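Letow project: what the wrist sees and what the head sees

June 23, 2022

In the last issue we promised to write more about the kitchen counter work at the Larwood site, and now there are enough results to do it. The question of this part of Letow is a simple one to ask. When a policy is trained from recorded movements, how much does it learn from the camera at the wrist, and how much from the camera placed higher, at the head?

We recorded 2,709 episodes at the counter between November and the end of spring. After checking, 2,295 of them were kept for training. The others were removed mostly for one reason: the clocks of the cameras had moved apart, so the wrist picture and the head picture did not belong to the same moment any more. We lost good work in this way and it was a painful lesson. The Cletis recorder now checks the clocks before each episode and refuses to start if they do not agree.
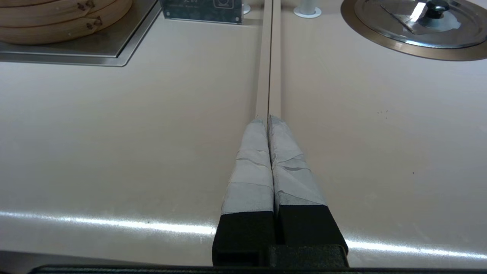
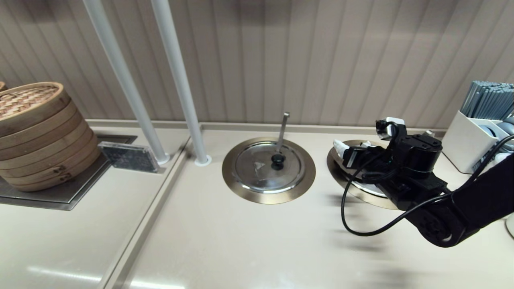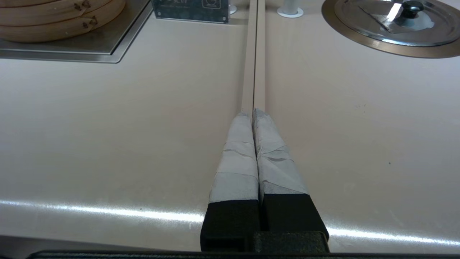 Larwood counter. The first and third views are from the wrist, the second is from the head.

We trained three versions of the same policy: one with both views, one with the wrist only and one with the head only. Everything else stayed equal, also the number of training steps. Each version was then tested in 55 trials, with the start position of the arm changed a little every time.

The version with both views was the best, as we expected. The surprise was in the second place. We had believed that the wrist-only version would fail early, as it cannot see the whole counter when the gripper is low. In fact it did well in the last part of the movement, close to the object, and it was weak mainly in the first seconds, when it had to decide in which direction to go. The head-only version had the opposite character. It started with confidence and then stopped a small distance beside the object, especially when the arm was covering its view.

Shiny surfaces are still a difficulty for all three. Steel lids and a glossy counter give strong reflections, and these change when the arm moves. We tried to change the brightness of the training pictures at random, and this helped the wrist-only version more than the others. We do not yet understand why, and we would be glad to hear from other groups who have seen the same.

The next step is to let the policy choose by itself which view to trust at each moment. A first version of this is already running on the Tshabalala machine, but it needs 6 more weeks of work before we can say anything useful. We also want to repeat the test with a second counter of a different colour, to know if the policy has learned the task or only this one kitchen.

The list of removed episodes, with the reason for each one, is in the shared folder of the project. Please read it before you plan your own recordings.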